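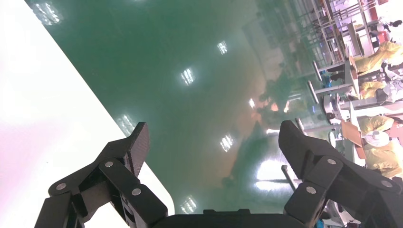
The Livix Rule Book for Shared Workrooms is a thin book, 48 pages, and I paid 40 euros for it in April. I wanted written rules for places where robot arms and people work in the same hall, and most of what I had found before was too general. The first chapter is the best one. It says that you must judge the distance to people from the gripper, and also from the chair. I find this right. With the jaws wide open over the edge of a white surface, people in yellow work clothes are sitting and standing further along the same green floor, and a rule which speaks only about the table would forget them.

The chapter on floors is short but useful. It asks you to check for glare from ceiling lamps before you trust any camera, and a shiny floor gives plenty of it. I would like a method for measuring it – the book has only the advice.

Chapter 3 is about small parts on the table. Cables must lie with the plug visible, and the paper instructions must stay with the product until the work is finished. Styliani Tsakiris, who translated the book for Merkley, has kept the sentences simple, and I could read them without a dictionary.
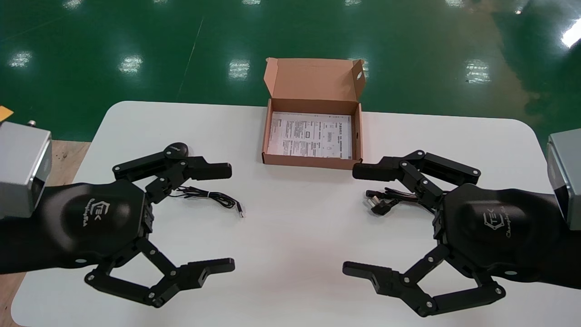 Both grippers open, cables on the table, instruction sheet still in the box.

What I did not like: the rules for two arms facing each other take less than one page. There is nothing on which arm should move first, or on how much free space to leave between the fingertips. The older Tullilum guide explains this better, with drawings. Also the binding is weak, and my copy lost a page on the second Wednesday.

I give it four stars from five. For a new team I would buy it together with the Tullilum guide.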